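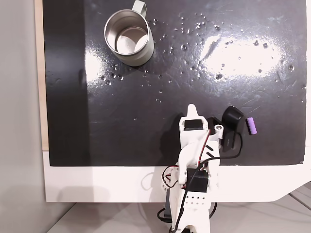

Re: [benches] water spots on the glossy black top

Date: 17 December 2022
List: Farnley benches list

> Hi all, second go at sending this, the first one bounced. Has anyone
> worked out how to keep a shiny black top looking decent? Ours came
> from Albers in February and it was gorgeous for a week or so. Now
> every drop of water dries to a little white ring, and when I rub the
> rings off I get swirls. I've tried dish soap, window spray and the
> Brikuma polish (69 dollars, I could have cried). Should I give up and
> buy a matte one? Also happy to hear about mats, coasters, whatever
> you've got.

Oh, I feel your pain! Black gloss is my favourite colour for a work surface and also the most annoying thing I've ever had to look after. Get a bit of light on it and you see the lot: the beads of water, the glare, and then all those faint scratches and swirls in the shine, worst along the right-hand side in our case. You'd never spot half of it on a white table.

Go easy on the polish. I went through nearly 20 mL of something similar on one corner and all I got was a shinier corner with the same scratches in it. What helps is dull old blotting. Lay a soft dry cloth flat on the drops, press, lift, move along. If you drag it, any grit that's sitting in the water comes along for the ride, and I'm fairly sure that's where my own swirls came from (paper towel, years of it, my fault entirely).

For rings that have already dried I use one part white vinegar to 11 parts water on a damp cloth, then plain water, then blot again. Try it on a back corner first, as I don't know what finish Albers put on yours. 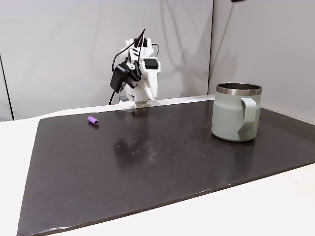
Farnley Shared Benches Group

Now, cups. I'm a hopeless case and always have a drink on the go, so I'm not about to tell you to ban them. I like a straight-sided mug with a proper big handle, like the sage green one with the steel rim, though I'd park it further in than that! Right near the edge of the board is asking for an elbow. A cork coaster catches most drips. Felt ones just hold the water against the gloss, and then you've got one enormous ring instead of a few titchy ones.

Small stuff is the other thing. Little bits like that purple cylinder are easy enough to see against the black, but pick them up when you move them, don't slide them. Same goes for mugs. I keep an old ice cream tub on the shelf for strays and empty it on Saturdays, or whenever the lid stops going on.

I wouldn't go matte yet. Himano have a matte board in their catalogue, item 3508 if you want to look it up, and I've borrowed one. It hid water beautifully but showed every greasy thumbprint, so you'd be swapping one grumble for another. A dark board sitting on a white table does look smart, too, and I'd miss that.

If anyone knows a cloth that survives the wash without going crunchy, please post it. Mine are all like toast.

Cheers from the far bench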